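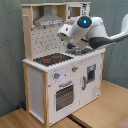 Figure 21-1. Gripper over the sink side of the play kitchen.

Section 21. Open day demonstration, Verngate site

The Zundum kitchen routine is the standard visitor demonstration. The arm picks up the metal pot, moves it between the stovetop and the sink, and returns to its start pose. Two staff members are needed: an operator at the Moder console and a host who speaks to the visitors. The operator does not answer questions while the arm is enabled.

21.1 Before visitors arrive

1. Place the play kitchen against the curtain on the floor marks. Press down on each corner of the counter. If the kitchen rocks, shim it before going on.
2. Clear the counter. Leave the pot with the operator for now.
3. Power on the console, then the arm. Wait for the ready message on the console.
4. Load the profile OPEN DAY. The profile limits tool speed to up to 80 mm per second. Do not load the lab profile, even for a quick check.
5. Run Home with nothing in the gripper. Watch the clearance under the range hood through the whole move.

CAUTION: The shelf and hood are fixed obstacles in the profile. If the kitchen has been moved after Step 1, repeat Step 5 at reduced speed with a hand on the stop button.

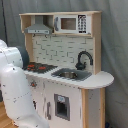

6. Teach the two drop points again if Home ended off its mark. The sink point goes first. The stovetop point is taught with the gripper open and the fingers clear of the counter.
7. Set the pot on the stovetop and run one full cycle. Repeat the cycle before the doors open at Verngate - a single good run is not enough to sign the sheet.

NOTE: Objects handed over by visitors are not to be used. The gripping force in this profile is set for the supplied pot, and the load limit is 500 g including anything placed inside it.

21.2 Running the demonstration

1. The host brings the group to the rope and asks them to stay behind it.
2. The operator says "arm moving" and starts the cycle.
3. If the pot slips or tilts, press Pause. Do not reach in. Wait for the console to show HOLD, disable the arm, and only then reset the pot by hand.
4. After the cycle, the arm stops over the counter and stays enabled. Disable it before anyone crosses the rope, staff included.
5. Log the run. Enter a pause as a pause, with the step at which it occurred.

Questions about how the routine was programmed go to the host. The Kurtuluş edition of the handout covers most of them and can be given out freely.

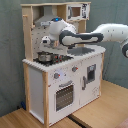
Fereshteh Moradi asks that Step 3 be read aloud at the staff briefing, word for word. Her comment on the last revision was that new operators learn Pause quickly but skip the wait for HOLD, and that the host should be able to call a stop as well. The second point has been accepted. A second stop button for the host is to be fitted at the rope, and Section 21.1 will be updated when it is in place.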